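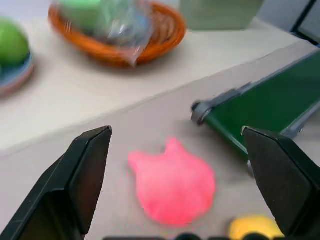 Kiros,你好!

上次通电话的时候你说报告不用写得太正式,那我就真的不客气了,想到哪儿写到哪儿。表格版的支出明细我另外发给Egilsson的财务邮箱,这一份主要讲Clellell馆里小卖部改造和员工培训做到哪一步了,哪里顺,哪里不顺,还有几件事要你点头。

先说大家最惦记的二层东侧那个档口。七月初总算开起来了!比原计划晚,晚在排烟。原来的图纸上排烟管是从吊顶里直接走到外墙的,结果施工队把吊顶板拆下来一看,里面有一根消防主管横在那儿,谁都不敢动。来回改了几稿,最后从后面的储物间绕过去,储物间因此矮了一截,纸杯箱子只能竖着码。我自己去码过一次,腰疼了两天。不过档口前面的空间保住了,两条排队线都能放下,这个我觉得值。

菜单按春天跟你商量的那样砍了一轮。以前那块牌子上什么都有,炸鸡、披萨、关东煮、三种口味的爆米花,还有一款从来没人点的玉米浓汤。现在东侧档口一共只卖9样东西,饮料单算。砍的时候馆里的老员工意见挺大,尤其是热狗酱料从四种减到两种这件事,吵得比预算会还凶(芥末酱留下了,请放心,我知道你是站芥末酱这边的)。开业以后的感觉是,客人站在柜台前发呆的时间短了很多,后厨备料也清爽,收摊时扔掉的东西肉眼可见地少。具体少多少我不想现在报,几场球的数据太薄,等秋季赛程过半再给你一个像样的数。

收银这块换成了Clalteck的系统,这个过程嘛,有点曲折。机器到货很快,装也快,麻烦出在打印小票上:中场休息一到,订单一股脑进来,后厨那台打印机就开始犯困,隔好一会儿才吐一张,然后连着吐一长条,谁先谁后全乱了。他们的工程师来了两趟,第一趟说是网线,换了网线还是老样子;第二趟把打印机从公共网络里挪出来,单独接了一条线,之后几场比赛没再出现。我还不敢说彻底好了,真正的考验是满场的那种晚上,夏天的场次人都不多。合同里的尾款我先压着没付,等九月看过再说,这个处理方式如果你觉得不妥,告诉我。

提前点单、到柜台自取的那个功能已经开了,只在东侧档口试。头一场用的人少得可怜,后来我们把二维码贴到了座椅背后(之前是贴在入口的柱子上,大家进门忙着找座位,谁看柱子啊),用的人一下子多起来。问题也跟着来了:自取的客人和现场排队的客人挤在同一个窗口,排队的人看见有人直接走过去拿了就走,脸色不太好看。现在我们把最左边那个窗口单独留给自取,挂了块牌子。牌子是临时打印的,塑封了一下,字体有点丑,正式的等西侧一起做。

接下来讲培训,这部分我最有得说,也是我自己最高兴的一块。

报名的人比我想的多,最后收了21个学员,大部分是馆里的兼职,也有几个是Osport那边的比赛日临时工,听说有培训自己找过来的。Osport的主管一开始不大愿意放人,担心培训完了就被我们挖走,后来我和他们说好,课排在没有比赛的下午,结业证两家都认,他们才松口。课程分食品安全、收银和应付高峰、还有设备清洁三块。食品安全请的是Marichka Antoniuk来讲,她以前管过电影院的小卖部,讲冷藏温度能讲得全场笑出声来,我到现在也没弄明白她是怎么做到的。课后问卷里写得最多的意见就是希望她那部分再长一点。

设备清洁那块讲得就一般了,这个得认。教材用的是爆米花机厂家的手册,又厚又啰嗦,翻译还别扭,学员看得直打哈欠。第二期我打算不发手册了,就把机器推到教室中间,拆一遍,擦一遍,装回去,每个人都上手。Marichka说她可以顺便带一节怎么处理锅底糊掉的糖,这个我们馆里太需要了,焦糖味爆米花做一晚上,那口锅第二天早上谁看谁叹气。

还有一个插曲。高峰演练那天我们借了羽毛球馆的下午时段,请家属来当客人,本来想着能来几十个就不错,结果来了大概100人,小孩特别多。模拟中场休息十五分钟,所有人同时来买东西,那场面真的很像季后赛!汽水卖断了一次,吸管找不到,一个平时很安静的学员突然开始大声喊号,嗓门大到楼下都听见,整条线一下就顺了。她后来跟我说她自己也吓了一跳。现在东侧档口比赛日喊号的就是她,我给她多排了班,她也愿意。

说说钱。总的支出在批下来的额度之内,但是内部的几项有挪动。排烟改道花掉了预备金的一大半,我在明细表里用黄色标出来了。培训那一项反而有剩,教室没收我们钱,茶点也是自己档口做的。我想申请把培训剩下的这部分转到西侧档口的洗手池上。西侧现在的洗手池在走廊另一头,员工洗个手要穿过整条观众通道,比赛日根本走不过去,卫生检查的人上次来虽然没写进意见书,嘴上提了两回。你要是同意,回我一句话就行,我好让施工队把它和吊顶的活儿一起排进去,分开做要多付一次进场费。

杯子的事也要汇报一下。可重复使用的杯子第一批订了500个,押金制,还杯退钱。东侧用下来,还杯的情况比我担心的好,就是有一部分客人喜欢上面的图案,直接带回家了,宁可不要押金。从账上看我们没亏,从环保的初衷看嘛,有点哭笑不得,一个杯子在人家橱柜里也算是重复使用吧?第二批我想换成没有图案的素杯,顺便把纪念款单独拿出来卖。还有就是洗杯子的机器,现在是和厨房共用,散场以后杯子堆得很高,洗到很晚。值班的同事抱怨过,我陪着洗过一晚,抱怨得有道理。这个问题目前没有好办法,先靠多排一个人顶着。

做得不好的地方我也列一列,免得你从别人那里听到。一个是无障碍柜台,图纸上有,装出来的高度却不对,比要求的高,轮椅上的客人够着费劲。这是我验收的时候漏掉的,当时光顾着看排烟了。木工已经约好,下个月初来改,费用施工方出一半,另一半走维修费,不动你们的钱。另一个是过敏原标签,菜单牌上写了,自取的那个页面上却没有同步,是一位带孩子来的妈妈提醒我们的。当天晚上就补上了,现在每次改菜单都要两个人对着看一遍,签了字才能上线。

再有就是供货。原来送冰的那家夏天跳票了两次,有一次是开赛前一个小时才打电话说来不了,我们几个人开着自己的车去附近的超市扫货,冰柜门口还被人问是不是要办婚礼。现在谈好了第二家做备份,平时少量拿,比赛日看情况加。价格稍微贵一点,我觉得这钱该花。

往后几个月的安排是这样的:西侧档口八月动工,赛季开始前要能用,排烟那边已经提前把吊顶拆开看过了,没有管子挡路,谢天谢地。第二期培训放在十月,Marichka答应继续来,名额优先给上次没排上的人。秋季赛程过半的时候,我会把排队时间、损耗和自取订单的数字整理好寄给你,到时候再谈要不要把自取推到全馆。我个人倾向于推,但后厨那几位还有保留,他们的顾虑主要是薯条放久了会软,这个确实没法反驳。

需要你这边回复的就三件:培训余款转洗手池行不行,Clalteck尾款缓付行不行,还有你上次提到的那位做座椅区流动售卖的朋友,能不能介绍我们认识一下。我们也想试试背着保温箱在看台上卖,就是楼梯太陡,不知道他们是怎么解决的。

你要来看比赛的话提前跟我说一声,东侧档口给你留热狗,芥末酱管够。秋天前几场都是晚上七点半开赛,最好六点多到,那时候炸锅刚热,还不用排队。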